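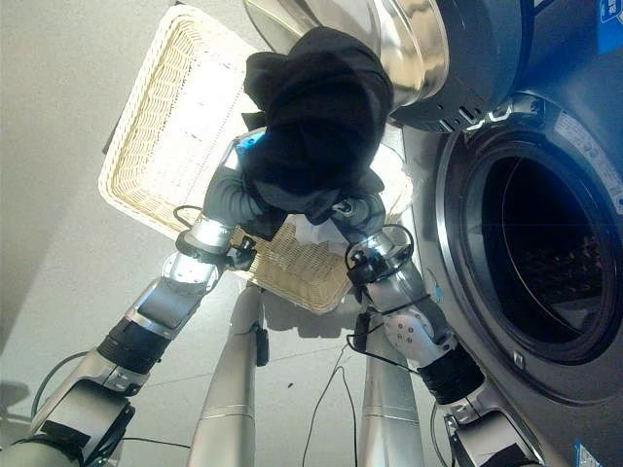 A front loader with a dark grey body. Newer machines come with more to agree to.

The Extended Warranty Is a Bet You Are Meant to Lose

Opinion
By Dineo Makhubela
Sat 20 June

My brother-in-law bought a washing machine in November and came home with two purchases. One was the machine. The other was a folded sheet of paper called Kerley Complete Care, which he had paid for at the till and which he described to me, with some pride, as "five years of not having to think about it".

I asked what it covered. Everything, he said. I asked whether he had read it. He had not, because the man in the shop had explained it.

I have read it. It took me most of an evening and I would not call it a pleasant one. There are 13 exclusions, and several of them have exclusions of their own. Door seals are out, as "consumable parts". So is anything caused by limescale, in a town where the kettle furs up in a fortnight. So is any fault "arising from use inconsistent with the manufacturer's guidance", and the guidance tells you to run an empty hot wash every month and keep a note of having done it. I have never met a person who keeps a note of having done it.

I should say where I stand. I think most extended warranties on household goods are poor value, I think the people who sell them know this, and I think we have been far too polite about it. Some readers will have had a good experience. I had one myself, years ago, with a fridge. A man came on the Tuesday and put in a new thermostat and I was delighted. Then I worked out that I had paid for that thermostat several times over and was less delighted.

The sums are not hard. A plan is priced so that what comes in is more than what goes out. That is how any insurance works, and I have no quarrel with it for the big things. If my house burns down I cannot buy another one, so I pay a company to carry a risk I could not carry myself. A broken washing machine is a nuisance. You go to your sister's with a bag of sheets. You grumble. For most households with any savings at all, it is a bad month and then it is over.

The reply I always get is that plenty of households have no savings. True, and it is the best argument the industry has. It would be a better one if the plans were sold mainly on that basis, or priced with those people in mind. My brother-in-law's cost 327 pounds over the full term. Somebody living close to the edge would be far better off with that money sitting in a jar, where it would also cover the boiler, the car and the school shoes. The jar has no exclusions.

I put this to Subbarao Menon, who sold electrical goods for many years and sat on the other side of that conversation more often than he could say. He was cheerful about it. The margin on the machines was thin, he told me, and everybody on the floor understood that the plan was where the money was. In one of his shops there was a board in the staff room with names on it, and the names went up and down according to plans sold. Washing machines sold did not come into it.

"You never lied," he said. "You just asked them what they would do if it broke at Christmas."

I keep coming back to that line. It is a very good question to ask somebody who is holding a bank card. It makes no claim that could be checked. It does not mention how often machines break in their second or third year, or what an ordinary repair costs. It just puts a picture in your head of wet towels and relatives, and then there is a pen in your hand.

Menon does not think he did anything wrong, and I am not sure I think so either. People liked him. Some of them came back to thank him. But it bothers me that the product works best on customers at the moment they are least able to judge it, having just spent a large sum and wanting very much to feel sensible again.

Then there is the question of what you already have. In this country, if you buy a thing and it fails far sooner than it reasonably should, you have rights against the shop, and those rights cost nothing. They are a bother to use. You may need to write letters, and you may need to be firm with somebody on the telephone who would like you to ring the manufacturer instead. Still, they exist, and in all the paper my brother-in-law brought home they got one sentence, near the bottom, in grey.

Some sellers have noticed that people are wary of the old plans and have given them new clothes. Plarer, which sells kitchens as well as the things that go in them, now calls its version a membership. You pay monthly and get a yearly visit, a discount on descaler and something called priority. I rang to ask what priority meant and was told it meant being seen before customers who did not have priority. I asked how many customers did have it. The young woman said she would find out and I am still waiting.

I don't trust monthly payments for this sort of thing. A single price at the till at least hurts once. A small sum leaving the account every month stops hurting by the second or third, and carries on long after the machine has gone to the tip. A neighbour of mine was paying to protect a tumble dryer she had given away. She only spotted it because she changed banks.

What would change my mind? Figures, mostly. Let every seller print on the front of the plan how much was taken in last year and how much was paid out in repairs. If the gap is modest, good, I will say so on this page and buy one for the dishwasher. I have asked three sellers for those two numbers. One said they were commercially sensitive, one sent me a leaflet, and Kerley thanked me for my interest in Complete Care and asked when would be a good time to call.

My brother-in-law's machine is running well, I am told. He has not done the empty hot wash.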